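办公室里的手，正在慢慢出毛病

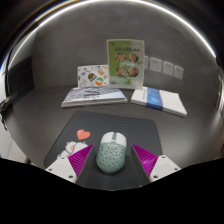
索尔维格·特韦特（Solveig Tveit）第一次觉得不对劲，是在拧开一瓶果酱的时候。右手使不上劲，前臂外侧靠近肘部的地方像被针扎了一下。她今年三十九岁，在Nornero做版面编辑，不打网球，不搬重物，周末最多在阳台上种点香草。医生按了按她的肘部，问她一天用多长时间电脑。

“我说八个小时，后来回家算了算，不止。”她说，“晚上还要看孩子学校发来的文件，还要买菜，都在电脑上。”

她得的是肱骨外上髁炎，俗称网球肘。来看这个病的人里，真正打网球的并不多，装修工、厨师、理发师都有，也有整天坐在桌前的人。伸腕的肌肉都附着在肘部外侧那一小块骨头上，手腕长时间向上翘着，肌腱就一直受着牵拉。牵拉的力量不大，但没有间歇。

卡马拉·安纳马莱（Kamala Annamalai）在Nurncombe一家诊所做了17年手部治疗师。她的诊室不大，窗台上放着几块颜色不同的治疗泥，软硬各不一样，墙角有一张可以升降的桌子，让病人坐下来照平时的样子干活。她很少先问哪里疼，总是先看人怎么坐。

“很多人的椅子太低，桌子太高，肩膀是耸着的。”她说，“肩膀耸一天，手腕不可能舒服。”

她给病人的第一条建议通常和手没有关系：把椅子升高，让手肘和桌面差不多齐平，脚够不着地就垫一个脚凳。第二条是把常用的东西拿近。带数字小键盘的全尺寸键盘会把右手推到很远的地方，手臂长时间向外张开，肩膀前侧容易酸。不怎么输入数字的人，换一个短键盘就能省下一截距离。

至于要不要买新设备，她的态度比较保留。竖握的、带轨迹球的、分体式的，她的病人里都有人用，有人觉得好，有人用了两个星期又换回去。她认为手的大小、握的习惯和工作内容差别太大，没有哪一种适合所有人。能借来试就先试，试的时候留意手指是不是在用力捏，小指是不是悬着。

托比约恩·瓦林（Torbjørn Wallin）属于换过很多东西的那一类人。他在Björklund做建筑制图，右手腕疼了将近两年，抽屉里塞满了护腕、凝胶垫和各种型号的输入设备。他最先买的是一块带凸起的腕托，用了一阵子，手指开始发麻。后来治疗师告诉他，腕托是停下来休息时用的，操作的时候一直压在上面，受压的正是腕管那一带。

“我以为软的就不要紧。”他说。

他现在的办法很朴素：右手干半天，左手干半天。左手刚开始很笨，画线常常点错，第一个星期工作效率掉了一大截，主管还来问过一次。他先从看邮件、翻网页开始练，过了6个星期才用左手做图。他也花了一个下午，把最常用的命令改成了快捷键，手在桌上来回跑的次数少了很多。

企业对这类问题的重视程度差别很大。阿尔维德·菲耶尔（Arvid Fjeld）在Simska负责职业健康，公司从前的做法是新员工入职时发一份小册子，上面画着标准坐姿，背挺得笔直，膝盖弯成直角。他后来发现几乎没有人翻过它。

菲耶尔改成了上门看。每个新员工入职第三周，他会到工位旁坐上一会儿，看对方正常工作，再动手调椅子和屏幕。选第三周是因为头两周大家都还坐得很端正。他说最常碰到的情况是笔记本电脑直接放在桌上用，人低着头，手缩在胸前。给笔记本垫高，另配键盘，花不了多少钱，但需要有人去申请，也需要有人批。

他的另一项改动遇到了一些阻力。8月起，公司要求超过一小时的会议中间必须停一次，大家站起来走动。有几个部门觉得打断思路，坚持了不到一个月就恢复了老样子，他没有再去催。财务部倒是一直保留着，据说是因为他们的会议室离咖啡机最近。

在居家办公的人那里，情况更难掌握。餐桌普遍比办公桌高，餐椅又不能升降，沙发更不用说。梅里恩·约里思（Meirion Yorath）是自由译者，在厨房里工作了许多年，赶稿时一天最多坐18个小时。他的手没有疼过，出问题的是拇指。拇指根部靠手腕的地方，一抱猫就疼，拿锅也疼，诊断是桡骨茎突腱鞘炎，在带婴儿的父母里很常见，近些年也有不少人归咎于手机。

约里思承认自己躺在床上单手刷手机的时间不短。治疗师给他做了一个拇指支具，要他白天戴着，又让他把手机上的长回复改成语音输入。他对语音输入很不满意，人名总是错，方言词更是一塌糊涂，但稿子的初稿他后来也用嘴说了，说完再改。他发现这样译出来的句子短一些，编辑并没有意见。

安纳马莱提醒说，拉伸不能乱做。网上流行的一些动作幅度很大，正在发炎的肌腱经不起硬拽。她给刚起病的人开的练习往往很无聊：前臂放在桌上，手掌朝下，手腕慢慢抬起，再慢慢放下，先不拿重物，过一阵子再拿一瓶水。每天3组，中间歇一歇。做的时候有一点酸可以接受，如果第二天早上比前一天更疼，就要减量。

有几种情况她会让病人尽快去看医生：夜里被手麻弄醒，拇指根部的肌肉看起来变瘪，拿杯子经常掉，或者疼痛伴着关节红肿。这些未必和桌椅有关，脖子的问题、甲状腺的问题、风湿，都可能先从手上表现出来。

特韦特的治疗用了大半年。中间有两次她以为好了，停了练习，赶上杂志付印又疼起来。她现在把水杯放在房间另一头的柜子上，要喝水就得站起来。果酱瓶她仍然交给丈夫拧，有时候垫一块橡胶布自己来。

她的工位也调过了，屏幕往左挪了一点，椅子的扶手拆掉了一边。旁边的同事看了觉得奇怪，过了几天，也来问她借螺丝刀。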